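How to Clean Out a Shared Inbox Without Losing a Customer

Last updated 2021-08-16

Somewhere in your business there is an email address that starts with "info" or "hello." Several people can open it, and each of them assumes one of the others has. Ours belonged to Prindov, a small shop that sells replacement parts for sewing machines, and when I took it over in June it held 141 messages marked unread and a great many more marked read by somebody who then went to lunch.

What follows is how I got it down to nothing and kept it there. It took me two afternoons. The steps work in any ordinary mail program, whatever it calls its folders this year.

Before you start

Tell the people who share the inbox that you're doing this, and ask them to stay out until you're done. They will agree at once. They've been staying out for months.

Turn off any rules that move or delete mail on their own. Write them down first. I found one that sent everything with the word "urgent" in it to a folder named Old, and I would like to have met its author.

Step 1. Make four folders

Call them Reply, Waiting, Money and Done. You'll want a fifth. Resist it for now. The last person at our place who believed in folders left behind one for each supplier, one for each supplier's complaints, and one called Misc 2, with no sign of a Misc 1.

Reply is for anything a human being is expecting an answer to. Waiting is for messages you've answered where the next move belongs to somebody else. Money is invoices, refunds and anything from the bank. Done is all the rest of it.

Step 2. Sort by sender, not by date

Working from the newest message down feels natural, and it's how you end up reading a single argument backward. Sort by sender and the junk lines up in tidy blocks. We had a block from Resetti, a label printer company whose newsletter we had apparently joined under three spellings of our own name. Select the block, unsubscribe, delete, go on to the next.

Check the unsubscribe link before you click it. If you don't recognize the company, leave the link alone and mark the message as spam.

Step 3. Sort what's left by date again

Now go oldest first. Open each message once and put it in one of the four folders. Don't answer anything yet, even the easy ones — the easy ones are how an afternoon goes. If a message has an attachment you'll need later, save it to wherever your team keeps files and put the order number in the file name. "Scan final new" is a cry for help.

If you can't decide between Reply and Done, it's Reply.

Step 4. Answer the Reply folder

Start with anything involving a deadline or a missing parcel. After that, go oldest first again. For people who wrote long ago, keep the apology to one sentence. This is the one I used:

"I'm sorry for the slow reply, and if you still need this, the answer is below."

Then put the answer below. A customer who has waited six weeks to learn whether a bobbin case fits doesn't want a paragraph on how busy we've been. Most of mine had bought the part elsewhere. One had sold the sewing machine.

Step 5. Decide who looks, and when

This is the dull part, and the inbox fills up again if you skip it. Pick one person per day and write the names on whatever calendar the team already reads. At Prindov the person on duty checks at opening and once more after lunch, up to 15 minutes each time. Anything that can't be answered in that time goes to Reply with a note saying who has it.

If your program allows it, turn off "mark as read when previewed." A message should count as read when someone has dealt with it. Having brushed against it while looking for something else doesn't qualify.

Step 6. Empty Waiting once a week

Any message that has sat in Waiting for 7 days gets a short nudge. After a second nudge, move it to Done. Our longest-running resident was a quote from Kurian for shelving, which had been about to arrive "shortly" since before I was hired. I nudged it twice and moved it. The quote came the next morning, for shelves we no longer wanted.

A few things that went wrong

I deleted a block of messages from Pedatby, taking them for advertising. They were our courier. Look inside at least one message in every block before you delete the lot.

I also turned the old rules back on at the end out of pure tidiness, including the one about "urgent." Please go through your list and bring back only the rules you can explain out loud.

Last, leave the trash alone for a month before emptying it. It isn't costing you anything, and sooner or later somebody will ask for a receipt you were certain no living person would ever want.

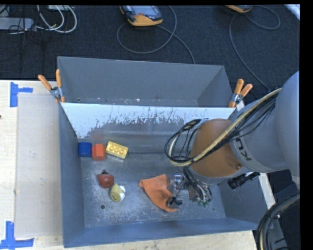

The same goes for the spam folder, which I now look through whenever I empty Waiting. Last time it held two real orders and a very polite message from our own landlord.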